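Counting toys for a 4 year old – what did you keep?

mjenkins_70
Posted December 24, 2024
OK so clearing out the playroom cupboard before tomorrow and there is way too much. My grandson is 4, stays with us all of June plus odd weekends. Want to keep the stuff that helps with early counting and ditch the rest. What did your kids go back to? Not flash cards please, tried them, he threw them behind the radiator.
– Myfanwy

brittareinholz
Blocks. Plain wooden ones. Mine is nine now and still gets them out when her cousins come over. Everything with a battery went to the charity shop within a year.

Also don't sweat it at 4. Mine could recite to twenty and had no clue what any of it meant. Just liked the sound of it I think.

baltasar_c
Disagree on blocks being enough. Great for building, but a kid doesn't count blocks unless you sit there and nag. The plastic cubes that click together are better for number stuff. Make a stick of three, make a stick of five, hold them next to each other, kid sees which is longer. Done. My son got "one more" that way in an afternoon after weeks of me going on about it.

Downside – they get everywhere. Found one in my work boot.
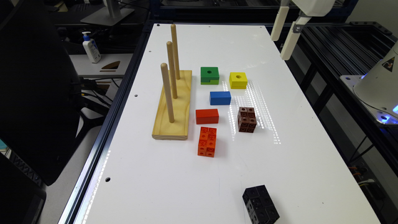 Peg boards I'm less sold on. He had one and liked it for a week, then the pieces ended up as food for the stuffed animals. Fine for hands, but I wouldn't call it counting. If cupboard space is tight that's the first to go.

Garrido_A
Strong no on dumping the peg board! One piece goes on, say one. Next piece, say two. That's the whole trick, touching one thing per number. My daughter used to rattle off numbers faster than her finger moved, and pegs slowed her down becuase she had to physicaly put something on. Cubes came after that for us.

baltasar_c
You can do touch and count with spoons though. Or stairs. Don't need a board for it.

Garrido_A
Sure and you can build with cereal boxes. She asked what to keep and she already has the stuff.

aitana.m
Ex preschool aide, 2 cents. Keep some of each but put most of it away. Too much out at once and they just tip it on the floor. We had one small tray per kid and swapped it when they got bored. Same toys come back a month later and they act like it's Christmas.

And play board games with a die. Best counting practice there is, moving a piece along one square at a time. They will cheat. Let them for a bit.

brittareinholz
Seconding the swap thing. Works for books too.

mjenkins_70
Thanks all. Keeping blocks and cubes, peg board gets a trial until June. Sorry Baltasar. The talking alphabet farm is going, the cow only says half the letters anyway.

Anyone know if the cubes can go in the dishwasher? They are sticky and I don't want to ask why.

aitana.m
Mesh laundry bag, top rack, no heated dry. Check the packaging if you still have it. Wooden stuff just a damp cloth, don't soak it.

baltasar_c
Or a sink of soapy water and hand the kid a towel. He can count them as he dries them :)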